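Wenum Notes: Soft Shadows and the Light Size Setting
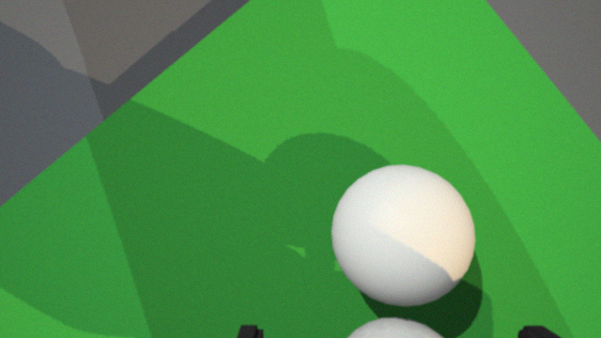

White ball on a green surface, several overlapping shadows.

October 2019

I have spent most of my evenings this month replacing the shadow code in Smadi, my small offline renderer. The old version treated every lamp as a point. A point light gives one hard edge per object, and it is cheap, but interiors come out looking like paper cutouts. The new version samples an area.

The change itself is small. For each shading point, pick a position on the lamp, trace a ray to it, and add the contribution if nothing is in the way. Repeat and average. The work is in choosing the positions. Purely random picks leave clumps, and the clumps show up as blotches in the half-lit zone. Dividing the lamp into a grid and jittering one sample inside each cell removed most of that at the same cost.

My test case is a room I call Narkalley: four walls, a desk, two lamps and a window. At 16 samples per light the render took 123 seconds. At 64 it took 263. I expected worse, but a large share of the time goes to building the ray tree, and that part does not change with the sample count. I also ran it once at 1000 samples to have a reference to compare against. I left it going overnight and did not record the time.

Two bugs are worth writing down.

The first was self-shadowing. Rays starting exactly on a surface hit that same surface again through rounding error, and the walls filled with dark speckles. The usual fix is to push the start point out along the normal. A fixed offset worked on the desk and failed on the far wall, so the offset now scales with the largest coordinate of the hit point.

The second was falloff. I was dividing by the squared distance to the lamp center, left over from the point light code, while tracing to the sampled position. Close to a big lamp the error is obvious. Across the room it hardly matters, so I missed it for a week.

The light size is now a plain number in the scene file, in meters. Old files without it load as before and get hard edges.

Next is the Drernus importer, which still drops material names longer than 31 characters. I plan to get to it in November, along with the texture cache. The build script also needs an update for the new compiler flags.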